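Thursday, dye bench

Third go at the navy on wool. The first two came out of the pot fine and then lost colour in the rinse, so I've gone back to the Prolow powder and left the Hopkin liquid on the shelf until I work out what's wrong with it. Might just be old. The label has no batch on it.

Wetted out 200 g of the Wudevlow yarn overnight in plain water. Pot on at low, vinegar in before the yarn this time. Took it up slowly to 90 degrees and held it there. The thermometer on the left burner reads a bit high compared to the glass one, so I used the glass one for everything. Somebody please chuck the other one or put tape on it.

Bath was nearly clear after the hold. Turned it off and let the skein sit in the pot until it had cooled right down. First rinse pale blue, second rinse clear. Better than Tuesday's, which was still bleeding after I gave up counting rinses.

Colour is a touch greener than the card in daylight. Under the bench tube it looks almost black. Need to judge these at the window from now on and write down the time of day, otherwise the notes are useless to anyone else.

Swatches: knitted on the small needles, 19 stitches across, plain stocking stitch with a rib edge. They curl. Didn't bother blocking them.

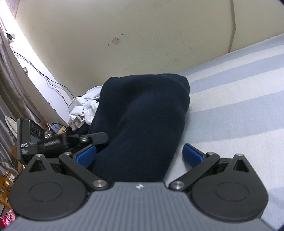

Rub test next, dry and then damp, white cotton against each swatch. Dry is done and I can't see any transfer. Damp still to do. If it marks the cotton I'll try a longer hold before I touch the amount of vinegar, one change at a time.

Vakar order: we're down to about 9 skeins of the undyed, and the grey cone is nearly finished. Also out of citric acid and the small strainers.

Pot needs a proper scrub before anyone does yellow in it.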